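October, evening

Slept badly and was up at five. Rain again, so I did the accounts before breakfast. The gas bill came to more than last year, and the car needs tires. The mechanic at Menon wants 500 for the set. I told him I would think it over.

Spent most of the day on the move. Sandamali came at ten with tape and more boxes and we did the hall closet and half the kitchen. She is strict about old spices. I kept the cumin.

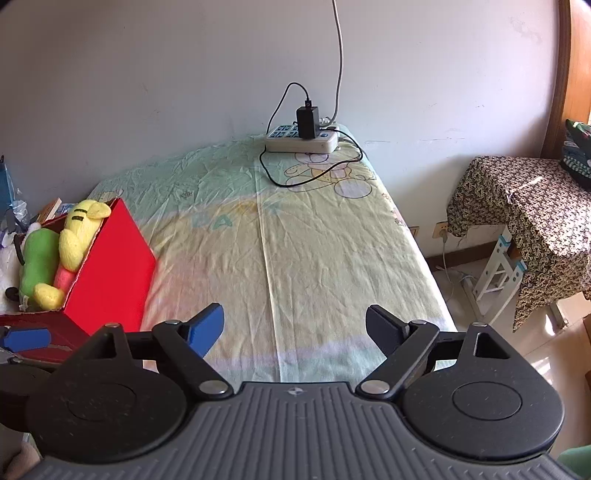 Pastel cloth on the table, pale wall behind.

Lunch was soup and the end of the bread. Nimal Roy called about the truck — he can have it until four, no later. The new place is 16 miles off, so that means two trips at most. I still have to call the water company and return the key to the storage unit. Looked for the lease for an hour and found it in the cookbook drawer.

After lunch my knee was sore, so I sorted things sitting down. Two bags for the thrift store, one for the trash. Wrote to my sister and did not mention the knee. 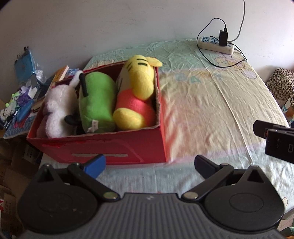

Soft toys in the red box.

Rain stopped by six. Walked to the corner and back. Leftover rice for supper. Tomorrow the bookshelf, then the bathroom.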